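New episode of the Prindcombe foreign affairs podcast is out. I-seul Ko and Chun-hung Choi talk with Seul-gi Myung, who has covered trade talks and parliament for 13 years. Short thread on what's in it.

1/ Most of the hour is on the export control bill and why it stalled in September. Myung says the votes were there in the lower chamber. The holdup was a fight between two ministries over who signs the licenses.

2/ On the coalition: she doesn't expect the smaller party to walk out. "They complain on Monday and vote with the government on Thursday." Choi pushed back on this and she gave him some ground, mostly on the farm subsidy question.

3/ The part on factories starts at minute 20. Parts makers want to know which items will need a license before they sign next year's contracts. Right now the draft list has 3161 entries and some of them overlap.
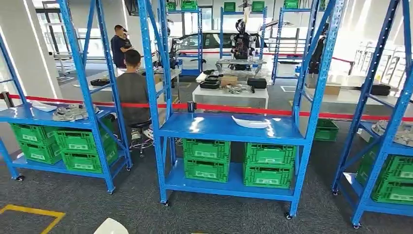

Parts and crates on shelving racks.

4/ Ko asked whether the list could be cut down. Myung thinks so, but only after the budget passes. The same staff are working on both.

5/ There's a good exchange on the envoy's trip. Officials called it routine. Myung's view is that you don't send a deputy minister for a routine visit - and that the other side knew it.

6/ She was careful on the election. The polls she trusts have the two main blocs close to even, and she would not name a likely winner. She did say turnout in the port cities matters more than anything said in the debates.

The rest of the thread is links and corrections.
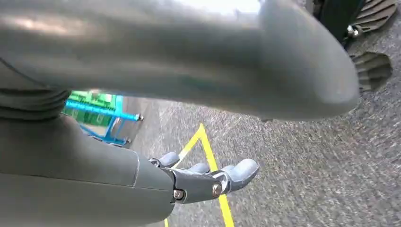
7/ Correction to the last episode: we said Gil-soo Kong chaired the trade panel. He was vice chair. The audio has been fixed and there is a line about it in the show notes.

8/ Several people asked for the paper Myung mentions near the end. It's by Ga-eun Seol and it covers how smaller countries copied each other's licensing rules. Section 2 is the one to read if you're short on time.

9/ Next episode is on the fishing agreement. Send questions by Friday and keep them short - we read all of them but only get to a few on air.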